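Print this post
E-mail this to a friend

In March I finally went to the open day at Grimside. My colleague Yara Karam had two tickets, and we took the early bus.

The robots were in the last room. Siiri Kauppinen showed them to us and she was very patient with my questions. I asked how many times they practise with cloth, and she said the plan is 1000 trials, of which 143 were done. Cloth is difficult, she told us, as it never lies the same way twice. 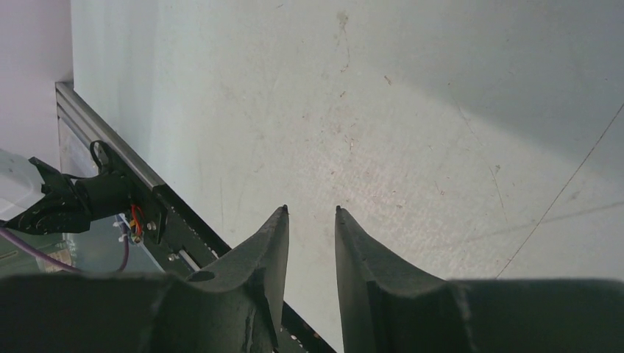
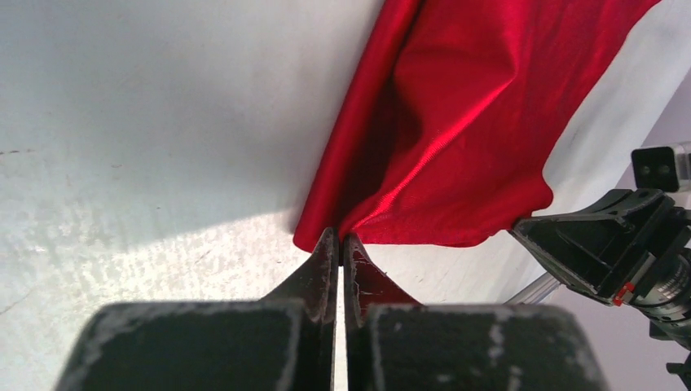 Two views from the gripper: one with open fingers, one with the red satin.

I had expected something faster. After some minutes I liked the slowness, and Yara had to pull me away to the coffee. I would have wished for more chairs, and the signs from the bus stop were hard to follow. Siiri said they will open the doors again in autumn. I want to go back and bring my father, who was a tailor.

Print | E-mail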